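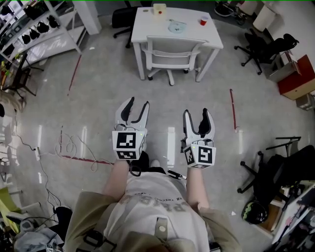 Mekdes Hadgu once told a room full of beginning students that she had lived in Belmont for most of her life before she learned where its water came from, and that she was a little embarrassed when she found out it came from under her own street. She asked them how many could say where theirs came from, and very few hands went up.

Chapter 5
The Water Under Our Feet

By Emiliano Barroso
Revised May

I have always liked that story, partly because I could have told it myself! Most of us turn a tap many times a day and think about supper, or the dog, or whatever we were thinking about before. In the last chapter we followed rain as it ran downhill into creeks and rivers, where it is easy enough to watch. Now we turn to the rain that goes the other way, down into the soil, and stays out of sight for a season or for a very long time.

Water that fills the small spaces between grains of sand, gravel, and broken rock is called groundwater. People often picture an underground lake, and I can't blame them (I did too, as a boy), but in most places it is closer to a bucket of sand with water poured in. The sand looks solid, and still there is room in it. A layer of ground that holds plenty of water and lets it move fairly freely is called an aquifer. The top of the soaked zone is the water table, and it rises and falls with the weather and with how hard we pump.

We will spend a good part of this chapter with 2 towns. Belmont sits on deep gravel left by an old river, and its wells fill back up quickly after a wet spring. Arroyo, over the ridge, sits on tight clay with a thin band of sandstone far below, and one of its wells had to be drilled to 90 meters before it gave steady water. The same storms pass over both places. As you read, keep asking yourself what the ground is doing with the rain once it lands, and whether a dry summer would be felt first on the gravel or on the clay. We begin with the soil itself, and with the question of why some puddles vanish in an hour while others sit there for days.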